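Week 7: Fibre Packaging - Grades, Handling and Recovery

Reading for this week: unit reader, pages 57 to 71. Bring your notes on pulping from last week, as the tutorial assumes them.

1. Where this fits in the unit

The first half of the unit dealt with fibre as a raw material. From this week we treat it as a finished product and then as a waste stream. Paper and board are unusual among packaging materials in that the recovered product goes back into much the same kind of article it came from. An old carton becomes part of a new carton. The quality falls a little on each pass, and a good deal of the industry's effort goes into slowing that fall.

You will need four terms for the rest of the semester.

Virgin fibre: fibre pulped directly from wood or another plant source, not previously made into paper.

Recovered fibre: fibre taken from paper or board that has already been made, whether or not a consumer ever used it.

Grammage: mass per unit area, written in grams per square metre (gsm). Two sheets of the same grammage can have quite different thicknesses.

Caliper: the thickness of a single sheet, measured under a standard load. In this unit we give it in micrometres.

Students often mix up the last two in assignments. A bulky, open sheet has high caliper for its grammage. A calendered sheet has been pressed between rolls and has low caliper for the same mass.

2. Kraft paper

Kraft is a pulping process before it is a product. Wood chips are cooked under pressure in an alkaline liquor containing sodium hydroxide and sodium sulphide. Most of the lignin dissolves, and the cellulose fibres come out long and comparatively undamaged. The remaining lignin gives unbleached kraft its brown colour.

Softwoods are preferred for sack and bag grades because their fibres are longer. Radiata pine is the usual plantation species in Australia and New Zealand. Eucalypt fibre is shorter and suits printing papers and tissue, though it is blended into packaging grades where smoothness matters more than tear strength.

Properties to remember for bag papers:

Tear strength depends mainly on fibre length.
Tensile strength depends mainly on bonding between fibres, so it rises with refining.
Refining past a certain point lowers tear strength even as tensile strength continues to climb.
Stretch can be built in mechanically by compacting the wet web, giving what is sold as extensible kraft.

The trade-off between tear and tensile comes up every year in the exam. You should be able to sketch both curves against refining energy and explain their shapes in a paragraph.

3. Corrugated board

Corrugated board is a made-up structure. The simplest useful form, single wall, has a fluted medium glued between two flat facings called liners. The glue is normally starch-based, applied to the flute tips.

Flutes are identified by letter. The letters record the order in which the profiles were introduced and tell you nothing about size. C flute is a common general-purpose profile for transport cartons. B flute is finer and resists flat crush well. E flute is finer again and is used where the carton has to carry good print. A flute is the tallest of the four and gives the best cushioning.

Grain direction matters. The flutes act as small columns when they run vertically in a standing carton, and the load in a stack passes down through them. Turn the blank ninety degrees and the same board will give a much weaker box. When you are handed a flat sheet with no markings, look at the cut edges: open flutes show on two sides and a continuous wave does not show on the others.

Three tests are used throughout the industry.

Edge crush test (ECT): a small specimen is stood on edge and compressed along the flutes until it fails. Reported in kilonewtons per metre.

Burst test: a diaphragm is forced through a clamped sheet. Older specifications rely on it heavily. It says more about the liners than about stacking.

Box compression test (BCT): a complete, closed, empty carton is crushed between platens. This is the test closest to what happens in a warehouse, and also the most variable.

ECT and BCT are related by an empirical formula which uses board caliper and the perimeter of the box. You will be given the formula in the exam. You will not be given the units, so practise with them. 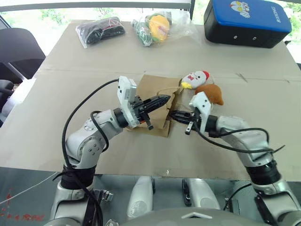

Moisture has a larger effect than most students expect. Board conditioned in a humid store can lose a substantial part of its dry compression strength, and a carton that passes in the laboratory may sag after a fortnight in an unlined shed in the tropics. For that reason all the tests above are done on specimens conditioned to a fixed temperature and relative humidity. If a lab report leaves out the conditioning, treat its figures with caution, and say so if you cite it.

Creep is a separate matter. A carton under a steady load well below its BCT value will still deform over time and may fail after some weeks. Cycling humidity makes this worse than a constant high humidity does. Designers allow for it with a safety factor, and the factor chosen depends on storage time, pallet pattern and overhang.

4. Worked case: the Fodow carton

Fodow is a small packer of dried fruit. It ships in a single wall C flute carton supplied by Katsaros. Cartons on the bottom layer were found to be bulging at the long panels on arrival. The ones above were in fair condition.

Data for the case:

Carton perimeter: 1140 mm
Mean BCT, conditioned: 379 kgf
Calculated load on a bottom carton: 159 kgf
Layers on the pallet: 7

The first step is the ratio of strength to load. Dividing 379 by 159 gives a figure a little under 2.4. On paper that looks acceptable for short storage in a dry place. It is low for long storage, and low again for a humid route.

The second step is to ask what reduces the strength in practice. The packer had been stacking cartons in an interlocked, brick-like pattern for stability. Interlocking breaks the alignment of the corners, and the corners carry most of the load. The pallets also had an overhang on one side, which left part of a panel with no support under it.

The third step is the remedy. There were three candidates: a heavier liner, a column stack with stretch wrap, or a lower pallet. The column stack was tried first as it needed no change to the board. Work through the figures for the other two yourself before the tutorial. For the lower pallet, assume one layer is removed and that every carton has the same filled mass. The load on the bottom carton comes from the layers above it, so take care with the number of layers you use.

5. Recovery and sorting

Used fibre is collected in two main ways. Commercial collection, from shops and warehouses, yields old corrugated containers in fairly clean condition. Kerbside collection yields a mixture of cartons, newsprint, office paper, bags and whatever else went into the bin. The commercial stream fetches a better price for the obvious reason.

Contaminants fall into two groups. Outthrows are papers of the wrong kind for the grade being sold, such as coated magazine stock in a bale of corrugated. Prohibitives are materials that should not be there in any quantity, such as glass, textiles, food and plastic film. A mill will tolerate a certain level of the first and will reject a load over the second.

Brown bags are generally acceptable with corrugated. They are made from similar pulp and break down at a similar rate in the pulper. Wet-strength bags are the exception. The resin that holds them together in the rain also holds them together in the pulper, and they come out as flakes on the screens. Grease is another problem, as oil does not separate easily from fibre in water and shows up later as translucent spots.

Tape and labels are mostly dealt with by screening. Hot-melt adhesives cause more trouble. They soften, break into fine particles and later re-form as tacky lumps known as stickies, which foul the felts and dryer cylinders. Water-dispersible adhesives avoid this to some extent.

Shape also counts in a sorting plant. Disc screens separate large flat items from small or rounded ones: flat sheets of carton ride over the discs while smaller pieces drop through. Scrunched paper behaves more like a container than a sheet and tends to go with the wrong stream. Several councils ask households to flatten cartons for this reason, although saving room in the bin is the reason usually printed on the lid.

6. How many times can fibre be recycled?

You will see different numbers quoted, often without a source. The figure depends on the starting fibre, the process and the minimum strength you are prepared to accept. Each pass shortens some fibres and produces fines. Drying also stiffens the fibre wall so that it swells less when re-wetted, an effect called hornification. The result is poorer bonding.

In a real mill the question hardly arises in that form. The furnish is always a mixture of fibres of different ages, the shortest are lost in the effluent and sludge, and virgin fibre enters the system all the time through new kraft liner.

7. Tutorial questions

Prepare written notes on the following. Half a page each is enough.

Explain why burst strength is a poor guide to stacking performance.

Prarnamer sells a recycled liner at a lower grammage than the kraft liner made by Esard, and claims equal ECT in the finished board. Describe what you would need to know about conditioning, flute profile and medium before accepting the claim.

Recalculate the strength to load ratio for the Fodow carton with one layer removed, and comment on whether the change is worth the extra freight.

Set out the effects of hornification on tensile strength and on tear strength. They are not the same.

8. Assessment note

The short report is due in June, at 5 pm on the date shown on the unit page. The limit is 1500 words, tables and references excluded. Use SI units throughout. The case above is given in kilograms-force because that is how the supplier reported it, and you are expected to convert. Marks are deducted for graphs with unlabelled axes.

Next week: moulded fibre, including egg trays and fruit liners. Read the section on vacuum forming before the lecture.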